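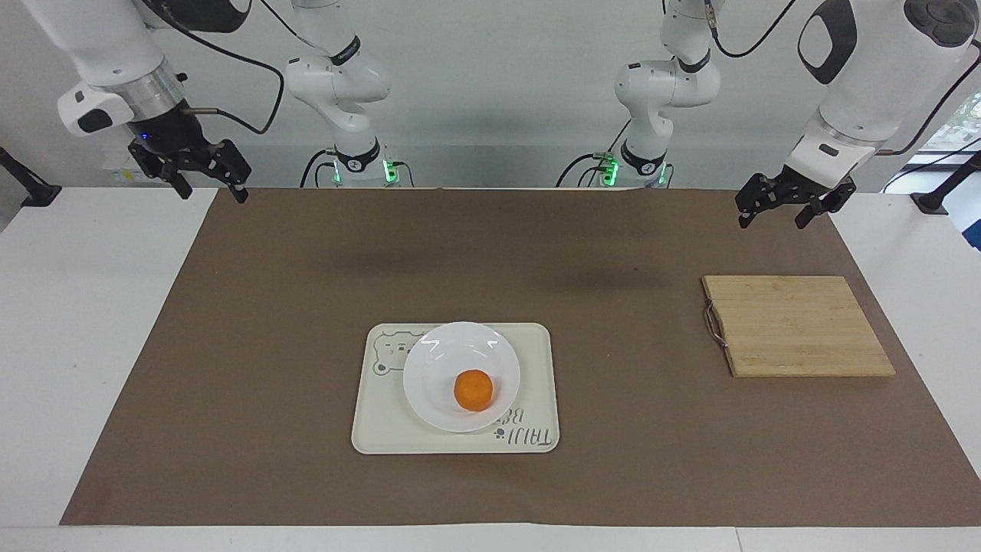
Olvera Tabletop Demos, data card
Last edited Sunday, June 28, 2026

What this is

A set of 136 demonstrations recorded by remote control on a two-arm table setup. An operator drives both arms and the robot logs joint positions, gripper opening and video. The tasks are small kitchen chores with a plate, a tray, a cutting board and a piece of fruit. Each arm has a two-finger gripper.

The older release, Grallico, was described as "ready for training." I would not say that about this one. Read the next part before you download anything.

What to doubt

Success labels were typed in by the operator right after each run. I rechecked a batch in March and disagreed with 23 of them, mostly fruit that got nudged onto the plate and was marked as placed. Those are fixed. I have not rechecked the rest.

The operators are good at this, and that is a problem. They make tiny corrections that they can't explain afterward, and I see no reason to think a policy will learn why they made them. They also look straight at the table while driving, so they see depth that the recorded video doesn't have.

The Suster baseline reaches a nice number on our test split. The test split has the same table, the same mat and the same plate. Draw your own conclusions. When we moved the cutting board by hand between runs, the number dropped a lot, and I'd trust that result more.

Format

One folder per run. Video and joint logs are separate files with separate clocks. The offset is in sync.txt. Runs longer than 300 seconds were thrown out, so you won't see the worst failures.

Known bad runs: 7, all listed in skip.txt. The Lako loader ignores this file unless you pass --skip.

License

Research use only. Send label errors through the issue tracker, with the run number.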